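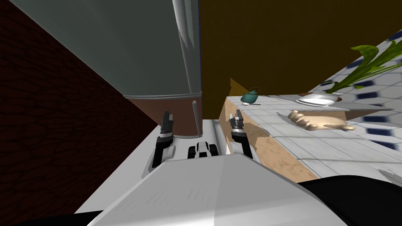

Abertura (sem pressa, deixar as pessoas sentarem)

Boa tarde. Venho falar de atas de condomínio, e agradeço a quem ficou depois de ler isso no programa. Faço arquivo há tempo suficiente para saber que o tema esvazia salas.

O ponto de partida: o edifício Dommont guardou 94 atas numa caixa de sapatos. Passei um inverno com elas. Há quem esquie.

O que se lê numa ata

Ler em voz alta o trecho do elevador. Pausa. A palavra "urgente" aparece em dezembro e volta no dezembro seguinte, com a mesma vírgula mal posta. O elevador, entretanto, ganhou um parágrafo só para si.

Referir a carta da Hornberg, que propunha o arranjo em cinco páginas e o preço numa nota de rodapé.
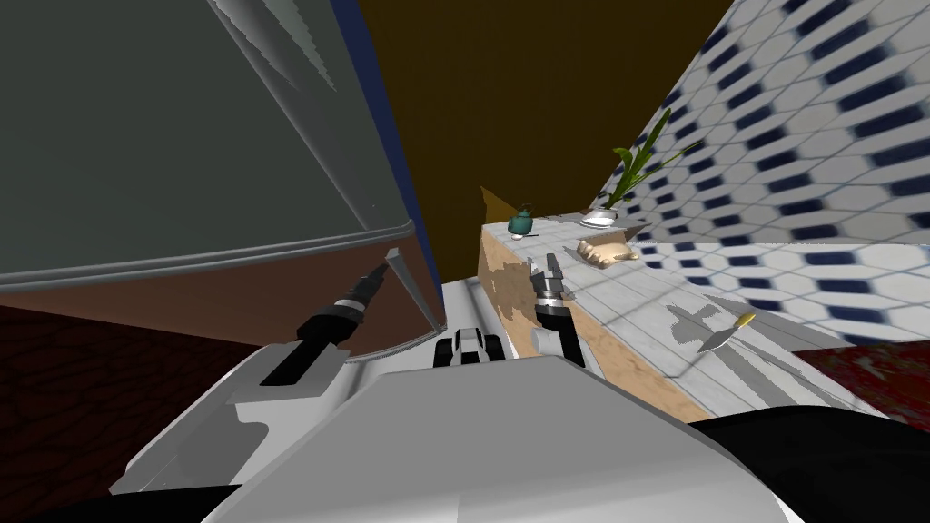
A carta teve duas respostas, ambas a pedir uma segunda via. Foi arquivada em "Diversos", pasta que em qualquer prédio português contém o essencial.

A língua

Falar devagar aqui, é a parte de que gosto. "Foi deliberado por unanimidade dos presentes" quer dizer que estavam dois condóminos e um deles tinha a chave da sala. "Após troca de impressões" quer dizer gritos. Se alguém rir, avançar; se não, avançar na mesma. 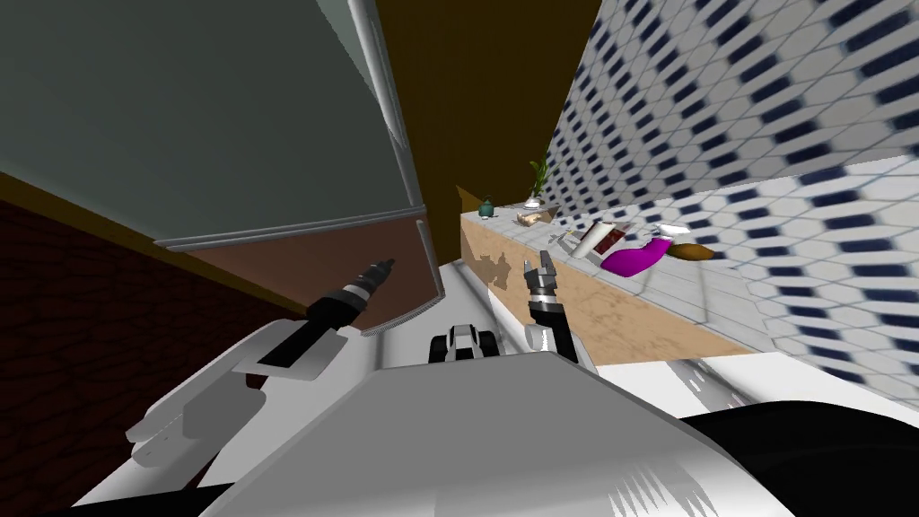
Comparar com o fundo Konstantinidis, onde o secretário anotava tudo, incluindo quem saía mais cedo e com que cara. Historicamente, ouro. Socialmente, percebe-se que tenha durado dois mandatos.

Como guardar

Tirar os agrafos. Capilhas de papel neutro, numeração a lápis. Fita-cola nunca, e olhar para a primeira fila ao dizer isto. O inventário do Dommont está numa folha de cálculo chamada Fasent, nome que herdei e já desisti de perceber.

Perguntas. Vão perguntar se o elevador foi arranjado. A última ata remete o assunto para a reunião seguinte.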